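Notebook, 11/23/22
Equipment plan for next year: grippers, mounts, spares

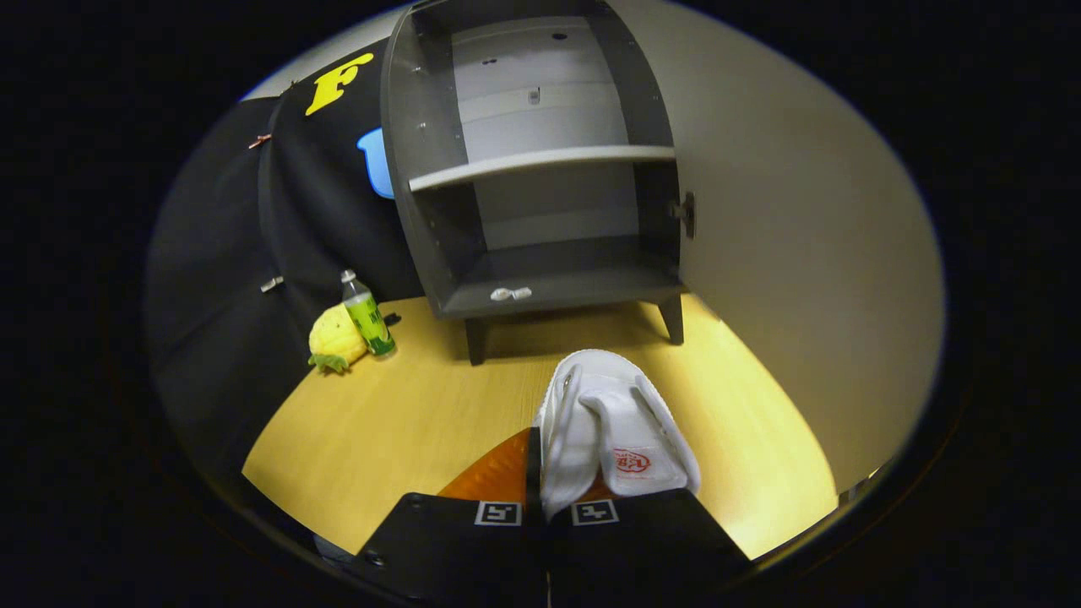
Picking up from the last entry, where I had the finger units down as one line on the budget. That line has to be split. The handle, the two fingers, the pads and the markers wear at different rates and come from different suppliers, and lumping them together is how we ended up with too many handles and no pads in April.

Current holdings, from the shelf check this morning:

Handheld units, complete: 7
Handheld units, waiting on parts: 2
Soft pads, orange, unopened: 20
Marker plates: enough for all units plus one full change
Camera mounts, spare: none

The mounts are the problem. Both units on the waiting shelf are there for the same reason, a cracked lug on the mount where the clamp screw bears. The print orientation was wrong on that batch. I have corrected the file and put the layer direction in the file name so it can't be missed. Old file moved to the archive folder, not deleted.

Pads. The Trulirari pads are still the better ones for fabric and soft goods. Slippers are the useful test here: a slipper held sole up across the toe deforms enough that a hard finger either slides off or has to be squeezed shut, and squeezing it shut tells the policy nothing about width. The Hviid pads are cheaper and last longer on rigid items, but they glaze. Once glazed they need to be scuffed with fine paper, and after the second scuffing the thickness is far enough off that the zero-width calibration has to be redone. Nobody has been logging those recalibrations, so I can't put a cost on them. Start logging now. Column added to the unit sheet.

Recommendation: Trulirari pads for all household-object work, Hviid only for the bench units. Do not mix on one unit. Left and right pads from different makers close off center, and the offset shows up in the width trace as a slow drift that looks like marker error.

Quotes. Trosden came back on Monday with a price for complete assembled units and a separate price for kits. The kit price is 73 percent of the assembled price. On paper the kits win. Against that:

– Kits need the finger rails shimmed, and we do not have a jig for it.
– Assembled units ship with a calibration sheet. Kits do not.
– Warranty on kits covers parts only, and the rail counts as a wear item.

I would buy assembled for the first order and make the jig off one of them. After that, kits. If the jig takes longer than two weeks of bench time, the saving on the first kit order is gone, so the jig needs a stop date before anyone starts cutting.

Bronwood quoted on arms as well as end effectors. I asked for end effectors only. The arm quote can sit in the folder. There is no point in fixing an arm model before the payload question is settled, and payload depends on whether the camera stays on the wrist or moves to the forearm. On the wrist, the moment at full extension is close to the limit for the smaller arm with a full water bottle in the fingers. Need to weigh a finger unit properly, with cable, on the good scale. The figure in the spreadsheet is from CAD and leaves out the fasteners.

Object set and furniture. This was not on the first draft of the budget and it should be. Everything on the household list gets used up or changes shape over a season: slippers go flat, labels come off bottles, plush toys lose their stuffing at the seams. A changed object is a changed test. Proposal is to buy each soft item in sets and keep one sealed as a reference. The same applies to cabinets. For anything on short legs, check the clearance under the lower compartment before ordering, and note the depth of the compartment with the unit's finger length beside it. A deep lower compartment with a shelf above it is the hardest reach we have for the wrist camera, and I want at least two depths in the set so the arm purchase is tested against both.

Also to budget: black fabric and clips. Small money, but it has been coming out of petty cash and it should have its own line. Fabric with lettering is fine for background variety. Plain is needed for calibration.

Lighting. Warm light has not hurt marker detection so far, but glare on the marker plates has. Matte laminate on the next print run. Ask the print shop whether the matte stock changes overall thickness. If it does, the recess in the finger has to go deeper and that becomes a change to the finger file, with a new revision letter.

Storage. Units are being put away with the fingers closed. This sets the pads. Leave them open with the foam block in place. I cut blocks for the complete units and will cut the others when the mounts are done. Blocks are part of the unit and go out with it.

Order of purchase, as it stands tonight:

1. Mount material, now, from the current budget. Nothing else moves until the waiting units are back.
2. Trulirari pads. Current stock covers the winter if nobody uses them on the bench units.
3. Trosden assembled units, first order after the budget is approved.
4. Soft object sets and one more cabinet of a different depth.
5. Jig parts.
6. Arms, on hold pending weight and camera position.

Open items:

Ask Trosden whether the rail in the kit is the same part number as in the assembled unit. The drawings show a different hole pattern at the rear and their reply did not address it.

Ask Hviid for the hardness figure on the newer pad. The data sheet gives a range, which is no use.

Check the lens cover stock. Covers are scratching on shelf edges and I have been swapping them without writing it down. My fault. Starting a tally on the cabinet door of the tool crib.

Confirm with purchasing whether kits and assembled units can share one vendor line. If they need separate approval, submit both together so the kit order isn't held over into the following year.

Mount reprint started 6:40 pm, both parts on the one plate, slow profile. Lug facing the door side this time.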